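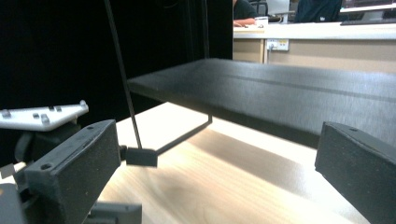 Osian Lougher 在我上一个帖子底下回了一句，说换指垫之前先去把录像翻一遍，看到底是夹不住还是看不见，这两种毛病在手上的感觉差不多，花的钱差很多。我当时觉得他没看懂我在问什么，晚上回去翻了录像，越翻越心虚，所以干脆重开一帖，把事情从头讲清楚，请各位帮忙看看。

标题：手持夹爪夹细黑杆老是偏，该换手指、换相机还是换控制盒？（Drekine 泡棉指 对 Piloris 硅胶指）

卷心菜不卷心

先说我手上有什么。手持的夹爪一把，手指可以拆，现在轮着装两种：一种是 Drekine 的黑色泡棉指，指面平平的，指尖是方的；另一种是 Piloris 的硅胶指，表面有细纹，比泡棉那副薄一圈。相机是 Durkska 的广角，固定在夹爪上，看出去两根手指一左一右都在画面里。后面要上的机械臂是我们组里叫 Owen 的那台（不是型号，是前面的师兄给它起的名字，后来连采购单的备注上都写 Owen，改不回来了）。

任务是这样：桌上有一块黑色的长板，架空的，板角那边拐出来一根很细的黑支架，连着一个小黑方块，方块上面再竖着一根细长的黑杆。我要把夹爪伸过去，两根手指张得开开的，让方块落在中间，然后合拢。听着很简单对吧！我用手拿着夹爪做，泡棉指基本一次就能夹住，硅胶指也行，就是偶尔会打滑，杆子会跟着转一点。

问题出在拿这些数据训出来的东西放到 Owen 上跑。它的手指老是往一边偏，偏得还挺稳定，不是乱抖那种。有时候指尖先蹭到方块，杆子晃半天，有时候干脆从旁边过去了，合了个空，还一副很满意的样子停在那里。

我一开始怀疑泡棉太厚，挡视线，就换硅胶指重新采。结果偏得少了一点，但是夹住以后滑的次数多了。然后我又怀疑控制盒，因为我们用的是 Piloris 自带的那个小盒子，合拢的速度只能选档，选快了像拍苍蝇，选慢了又赶不上动作。组里有人说换 Drekine 的控制盒就好了，可是那个要 900 块，买之前要写说明，我写不出来为什么要买，总不能写“感觉会好”。

昨晚翻录像发现的事：桌面靠中间那一片特别亮，木纹都快没了，白花花的，板子的影子又特别深，长长一道斜在桌上。那根杆子呢，后面正好是我们挂的黑色帘子，黑杆对黑帘子，我盯着看都要找一会儿。以前没注意，因为我采数据的时候人站在旁边，眼睛看的是实物，从来没从夹爪的角度看过（这个我承认很蠢）。

所以想问三件事：

泡棉指和硅胶指，夹这种细的、硬的、一碰就晃的东西，到底哪个合适？

这个偏有没有可能真的是相机看不清，跟手指没关系？要不要换相机？

控制盒值不值得换？

我只有一个下午能占用 Owen，所以最好能告诉我先试哪个。先谢过！

Osian Lougher

又是我。既然你去翻了，那我就认真写。

先答你第二件，因为它决定另外两件。你说偏得很稳定，总往一边，那我第一反应就不会是打滑，也不会是控制盒。打滑是夹上以后的事，控制盒管的是合得快慢，这两个都没办法让手指在还没碰到东西的时候就走歪。走歪是“去哪儿”出了错，“去哪儿”是从画面里来的。你的画面里有什么呢？一根黑杆，背后是黑帘子；一个小黑方块，旁边是两根黑手指，再旁边是一块黑板。很醒目的除了左边那块白塑料件，就是桌面和影子。我要是那个网络，我也去看影子啊，影子多显眼，边虽然是虚的，可那么长一道。

影子这东西还有个坏处：你采数据的时候灯在一个位置，Owen 跑的时候它自己的胳膊、底座都会挡光，影子的形状就变了。手拿夹爪的时候呢，挡光的是你。两边的影子不一样，它又偏偏靠影子认位置，那就会稳定地偏。我去年吃过一模一样的亏，夹的是一把黑伞的伞骨，当时还把标定重做了两遍，标定一点问题都没有，白忙。

怎么验证，不花钱：

把灯挪一下，或者拿块白布、描图纸什么的挡在灯前面，让桌子中间别那么亮。然后什么都别重新训，直接拿现在的模型去跑 Owen。如果偏的方向变了，或者偏的量明显变了，那就是它在看影子，基本可以定案。

接着把黑帘子换掉或者撩开，后面随便挂个浅灰的布，也跑。注意一次只动一样，别像我当年一下子全换了，换完好了，到现在都不知道是哪样起的作用，写报告的时候编得很痛苦。

还有一个顺手的检查：把录像里杆子那一小块截出来放大，看杆子和帘子的灰度差多少。要是差得还没有噪点大，那什么相机来了都一样。

所以要不要换相机？先不要。Durkska 那个广角我用过，毛病是自动曝光比较激进，它看到桌面那么亮就把整体往下压，暗的地方就全糊在一起了。你进设置里把自动曝光关掉，手动给一个值，宁可桌面再白一点也要让帘子前面的杆子分得出来，反正桌面上的木纹你又不用。白平衡也锁死。锁完再录一小段，跟以前的放在一块儿比。

补一句很重要的：锁完曝光以后，采集和部署要用同一个值。我见过有人采的时候手动，部署的时候程序重启，相机又回到自动了，查了很久。

第一件，手指。我个人偏向泡棉，但有条件。夹细硬的东西，泡棉的好处是它会陷下去，方块歪一点它也包得住，你手抖一下它也吃得掉，做出来的动作看起来就很宽容。坏处是它陷下去之后你不知道东西到底在哪个深度，夹完要是还有下一步，比如把杆子插到孔里，误差就带过去了。硅胶相反，位置准，脾气差。你现在只要夹住，后面没有插的动作（你没提，我当没有），那就泡棉。

不过你两种手指的数据可别混在一起训！两种手指厚度不一样，指面在画面里的位置就不一样，网络很可能拿手指内侧那条边当尺子用。你换了硅胶之后“偏得少了一点”，我甚至怀疑跟这个有关，你确认一下训的时候有没有把旧的泡棉数据也放进去了。

第三件，控制盒我没用过 Drekine 的，不乱讲。

卷心菜不卷心 回复 Osian Lougher

混了……两种数据都放进去了，我还觉得这样数据多，挺高兴的。插的动作没有，夹住就停。灯我明天去挪。曝光锁定的选项在哪一层菜单里？我找了一圈只看到亮度。

Osian Lougher 回复 卷心菜不卷心

要先把模式切到“专业”，曝光才会出来，亮度那个别碰，那是后期加上去的，只会让噪点更好看。

铁皮盒子里的猫

直接换 Drekine 控制盒，900 块不贵，我换了以后什么都好了。

（有人问就说一下，我夹的是毛绒玩具。）

螺丝刀借我用一下 回复 铁皮盒子里的猫

毛绒玩具你拿筷子夹也能好。

南窗下的示波器

我来答控制盒和手指那部分，两家的东西我都装过，也都拆过，拆坏过一副，不提了。相机的事楼上讲得很细，我就不重复，只在最后补一点。

先说盒子。Piloris 自带那个小盒子，你觉得只能选档，是因为你在用面板上的旋钮。它侧面有个串口，接上电脑以后合拢的速度是可以连续给的，手册里写在很后面，标题还叫“维护”，谁会去看维护那一章啊。我也是客服提醒才知道。你先把这个接上，别急着花钱。接上以后把合拢分成前后两段，前面走得快一点，指面快要碰到东西的时候放慢，这样杆子就不会被拍得晃来晃去。你描述里“选快了像拍苍蝇”，我笑了半天，太准了。

Drekine 的盒子好在哪里？好在它有电流反馈，夹到东西之后电流会上去，你能在程序里读到，知道自己是夹住了还是合了个空。你说 Owen 合空了还停在那里很满意，这个反馈就能治。但是要注意，它治的是“合空了不知道”，治不了“为什么会合空”。先后顺序别反。要是你把看不清的问题解决了，合空的次数少到可以接受，那这个盒子不买也行。要是写说明，你就写“需要夹取结果反馈用于自动标注”，我们这边就是这么批下来的，而且确实有用，数据里哪些成功哪些失败自动就分出来了，省得人去看录像。

再说手指，这里我跟 Osian 意见不完全一样。泡棉指夹住东西很舒服，这我同意，可是泡棉会老。新装的时候弹得很好，夹细东西夹久了，中间会压出一道印子，之后东西就爱往那道印子里掉。你可能觉得这是好事，像个槽一样自动对中，问题是这道印子是你手拿的时候压出来的，装到 Owen 上的那一副要是新的，就没有这道印子，行为就不一样了。我们组就栽在这里，手持的那副用了很久，机械臂上的那副刚拆封，结果同样的动作一边夹得住一边夹不住，大家围着软件查了好几天。后来规定手持和臂上两副一起换，一起扔，心疼也要扔。

你可以拿手指甲在泡棉中间横着刮一下，感觉有没有台阶。有台阶就该换了。顺便看一眼泡棉边上有没有翘，翘起来的那一点点在广角镜头里会放得很大。

硅胶指打滑这件事，多半是脏。硅胶吸灰，特别是旁边挂着布帘子的，布会掉毛。用酒精擦，晾干再用，每次开始之前擦一遍，你再看它还滑不滑。我不敢保证你那副擦完就好，但我遇到的打滑，擦完好了的占绝大多数。还有一点，杆子如果是圆的，硅胶上那些细纹和杆子平行的时候最容易滚，你试试夹那个方块，别夹杆子。方块有平面，两边一贴就稳。你采数据的时候有没有固定夹哪里？要是有时候夹方块，有时候夹高一点夹到杆子上，网络会取个中间，中间正好什么都夹不着，这也是一种“稳定的偏”。

建议你那一个下午这样排。

开头先花一会儿确认两副手指新旧一样，螺丝都拧紧。指面上边那颗小螺丝尤其要看，松了以后手指会往外歪一点点，肉眼看不出来，画面里看得出来。

然后做 Osian 说的挪灯和换背景，每种情况跑 5 次，不用多，你找的是“明显变了没有”，不是要发文章。

再接串口把合拢放慢，同样跑 5 次，记下杆子晃没晃。

剩下的时间重新采一批泡棉的，曝光锁好，只夹方块，晚上拿去训。

记录的时候别只写成功失败，把失败的样子也写一下，往哪边偏，是先碰到还是直接过去了。我们有张表，列得很土，但是后来每次都靠它。

相机补的那一点：广角镜头的边上畸变大，你两根手指都贴着画面的边，手指看着是弯的斜的都正常，不用慌，也别去掰手指。有些人看到手指斜就去调安装角度，调完其他的全歪了。你要是真想动相机，也是往后退一点点，让两个指尖之间那块空当尽量靠近画面中间，畸变小，方块也大一点。但是退了以后旧数据就作废了，想好再动。

卷心菜不卷心 回复 南窗下的示波器

刚刮了一下，有台阶！很明显的一道！臂上那副是新的。我现在坐在地上不想起来。

夹哪里也没固定，我翻了录像，夹方块的多，也有夹到杆子上的，因为有时候手酸了就顺势抬高了一点……串口我看到了，被一张标签纸糊住了，标签上还写着我自己的字。

螺丝刀借我用一下

插一句，杆子能不能缠一圈浅色胶带？我们以前就这么干，立竿见影。

Osian Lougher 回复 螺丝刀借我用一下

缠了当然好认，但是看他最后要夹的东西是不是也能缠。要是将来换成别的黑杆子，胶带就成了拐杖。用来验证“是不是看不清”倒是很好的办法，比挪灯还快，缠上，跑几次，撕掉。不过同样有个坑，旧模型没见过胶带，可能因为没见过而变差，所以缠上以后变好能说明问题，缠上以后变差什么都说明不了。

卷心菜不卷心

来更新一下，免得以后有人搜到这个帖子只看到一半。

下午占到 Owen 了，按南窗下那个顺序来的。两副手指都换成新的 Drekine 泡棉，旧的那副舍不得扔，放抽屉里了（别骂我，贴了“勿用”）。

挪灯：偏的方向真的变了！以前总往右，灯换到另一边以后往左去了，五次里有四次都是。我当时在实验室里喊了一声，旁边戴耳机的人都转过来了。所以影子这件事 Osian 说对了，我上次还在心里嘀咕他没看懂，对不起。

换背景：挂了块浅灰的布，单独换这个，旧模型反而更糊涂，过去之前会在半路停一下。我猜是它从来没见过灰布。所以这一项我不敢下结论，要等新数据训完再看。

合拢放慢：杆子晃得少多了，这个改完马上就留下了，串口那根线我用扎带绑在盒子上，谁也别想再拿标签糊它。

新采的一批：曝光锁了，灯前面加了描图纸，灰布，只夹方块，泡棉指。训完放上去跑，能夹住的次数比以前多很多，剩下的失败基本是差一点点，指尖蹭到方块边上，没有再出现从旁边过去合个空的。

还没解决的：灰布换回黑帘子以后新模型又不行了，可是隔壁组拍东西要用黑帘子，不让我一直挂着灰布。我现在的想法是两种背景都采，各采一批混着训，手指保持同一种。不知道要采到什么比例才够，有经验的朋友继续说啊。

控制盒暂时没买，说明倒是写好了，照着“夹取结果反馈用于自动标注”那句写的，导师看完说写得不错，让我先放着。

南窗下的示波器 回复 卷心菜不卷心

背景混着采可以，灯也顺便多换几个位置，描图纸时有时无，影子一会儿深一会儿浅，它就没法靠影子了。比例我一般先对半，跑完看哪边弱再往哪边补。抽屉里那副拿出来扔掉，下个月一定有人把它装回去。

卷心菜不卷心 回复 南窗下的示波器

扔了。晚上去采第二批，帘子我跟隔壁约好了，他们用到八点，之后归我。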